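Kerkdale Upholstery and Soft Furnishings Forum
Board: Cushions, pads and fillings
Thread: Quilted floor pads losing their edges after washing

tidewrack
I have a set of quilted floor pads with a raised edge all the way round. The centre is thin wadding, the rim is a stuffed tube sewn in with the top cover. After a wash at 40 the centre is fine but the rim has gone lumpy and sits lower on one side. Covers are not removable. Is there a way to get the filling back to an even height without opening the seam?

quillon63
What is the rim filled with? If it is loose hollowfibre it migrates as soon as it gets soaked. If it is a cut foam strip it will recover once it is dry right through, which can take days in a pad that size.

tidewrack
Label says polyester, nothing more. It moves about when I squeeze it, so loose fibre I assume.

quillon63
Then it has balled. Tumble on low with a couple of clean tennis balls, stop every 16 minutes and pull the clumps apart through the fabric with your fingers. Works on most of mine. It will not bring back height that has been lost for good.

bessemer_b
I would not tumble a quilted pad. The stitching through the centre is usually a lighter thread than the seams and it goes first. I lost a Besnard pad that way, whole rows popped. Dry it flat on a rack, turn it morning and evening, then tease out the rim by hand.

quillon63
Low heat does nothing to polyester thread. If rows popped, the thread was cotton or it was already worn.

bessemer_b
It was polyester. The drum did it, the heat had no part in it. A soaked pad is heavy and it drops every turn.

tidewrack
Mine are the salmon pink type, low, with the edge standing up so the middle makes a shallow tray. Used on the floor only.

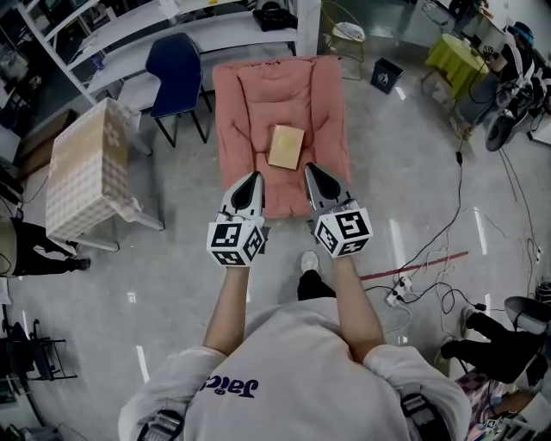 Edit Pintér
Flat drying is right for the centre but it leaves the rim worse. The water sits in the lowest part and the fibre sets there. I peg mine over two parallel lines so that the rim hangs free on both sides, then change the pegged side at midday.

bessemer_b
Does that not leave a crease down the middle?

Edit Pintér
A slight one. It goes after a day under normal use. Spin it first, 3 minutes at low speed, or the weight will stretch the seam.

marlpit
If none of that works, open the rim. Find the closing seam, normally the one with smaller, tighter stitches where the machine stitching stops and starts. Unpick 5 cm, no more. Use a long blunt hook to draw the clumps towards the gap, pull them apart, feed them back in. Top up with carded fibre if it is still low. I use Nosero medium, but any siliconised fibre will do. Close with ladder stitch, doubled thread.

quillon63
Agree with the method, not with siliconised. It slides, so it will shift again at the next wash. Use plain carded fibre in a narrow tube.

marlpit
Plain mats down faster under load. He is kneeling or sitting on it, I take it. I would accept some shifting.

tidewrack
Sitting, mostly. I will try the two lines on Saturday with the worst one and leave the others alone. If the rim is still uneven I will unpick it. Is there a thread weight you would use for closing?

marlpit
Reva 75 if you have it, otherwise any all-purpose polyester. Do not use buttonhole thread, it cuts the cover.

bessemer_b
And sponge clean from now on.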